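# Week 6: Choosing a Hotel Site (and Living With It)

Notes for the Destinations and Lodging module, 5 December 2023. Read before the session, or at least before the part where I ask questions.

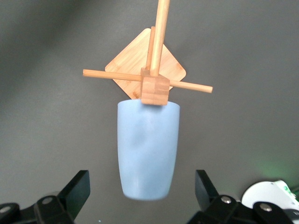
Last week we dealt with how guests get to a destination. This week we take it that they have arrived, slightly crumpled, and want to know why the "seafront" hotel faces a parking lot.

## 1. What "seafront" means

The trade uses at least four terms, and brochures treat them as one.

- **Beachfront**: you leave the building and stand on sand.
- **Seafront**: there is a road in between. It may be a big road.
- **Sea view**: water can be seen from the room. Ask from which part of the room.
- **Partial sea view**: bring a chair to stand on.

Write the definitions down in your own words. The last one lost marks for several people in November, who copied it out as given.

## 2. Case: Sakholm

Sakholm is our running example of a resort town that grew in the wrong order. The pier hotel opened in 1927, when guests came by steamer and stayed for a month with trunks. The railroad station was put at the other end of town, up a hill. Everything built afterward has been an attempt to sit near one without giving up the other.

What to take from the case:

1. The best site in town is the best site for one kind of guest. The pier hotel was perfect for people with porters.
2. Transport changes faster than buildings do. The steamer stopped; the hotel stayed where it was, with a splendid entrance facing the water and a back door facing the customers.
3. Moving reception to the back cost less than the owners feared and upset more regulars than they thought they had.

The pier hotel has 136 rooms. Fewer than half look at the sea, and the rates for those carry the rest of the building from fall to spring. Keep this in mind for section 4.

## 3. Case: Nustley

Nustley is inland and has a cathedral, a river and very little parking. Visitors come for the cathedral tower, begun in 1517 and finished whenever the money turned up. Most of them are gone by late afternoon.

The question for Nustley is how to turn a day visitor into an overnight guest. Things the town has tried:

- evening tower tours (popular, but they end in time for the last train)
- a later last train (you can guess)
- a combined dinner and room rate at the Fakir, a small hotel by the bridge
- floodlights

The Fakir's rate did best. It was sold at the tower ticket desk in the middle of the day, when people's feet hurt. Timing of the offer will come back in Week 8.

Yes, the hotel is named after a man who sleeps on nails. The beds are fine. The name came with the building and the new owners had already paid for the sign.

## 4. Seasonality, briefly

A room not sold tonight can't be sold tomorrow. You have heard this before and will hear it again in the exam room, in my voice.

Seaside hotels live on a short summer and a long memory of it. Town hotels have flatter demand, with a dip after the holidays and odd spikes for graduations and choir festivals. Sakholm's winter festival draws around 3000 visitors, which sounds healthy until you ask how many of them sleep there. Plenty drive home.

Common responses to a weak season:

- close (cheap, but good staff don't wait for you)
- discount (easy to start, hard to stop)
- conferences — see the Nurnonier reading, and note how often the word "synergy" is used to mean "lunch"
- weddings, which fill a weekend and annoy every other guest in the building

## 5. Reading

- Nurnonier, the packet on off-season pricing. Skip the foreword.
- Your own notes from Week 5 on arrival points.

## 6. For next time

Pick a hotel you have stayed in, or wanted to. Write one page on its site: who it suited when it was built, who it suits now, and what the website calls the view. Attach the hotel's own map if there is one, and check its scale. "Five minutes from the beach" is a claim about a vehicle until proven otherwise.

Pages go in the tray outside my office before class. The tray marked "Lost Property" is a different tray.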